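Plallham storage basket, light gray

I bought 2 of these for the cleaning cupboard and went back for more in April. Love them! The sides are all tiny square holes, but the floor is solid, so crumbs and drips stay put.
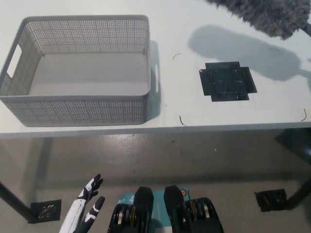

Handles

A cutout at each short end, with a thick rounded rim that's kind to your fingers. I carry mine full of spray bottles — no wobble at all.

What goes in mine

Cloths, brushes and my fluffy duster, which sheds less than my old one.

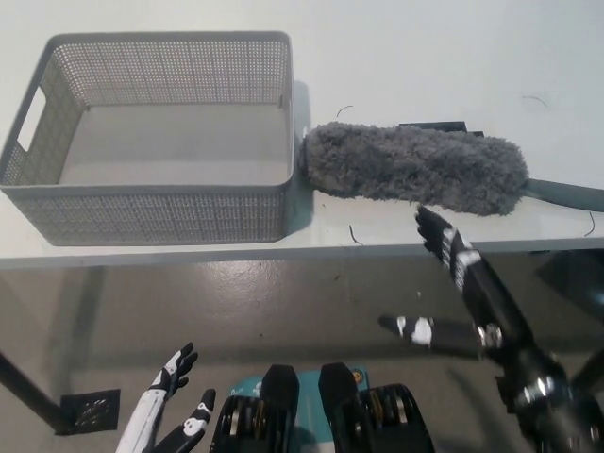 Basket and microfiber duster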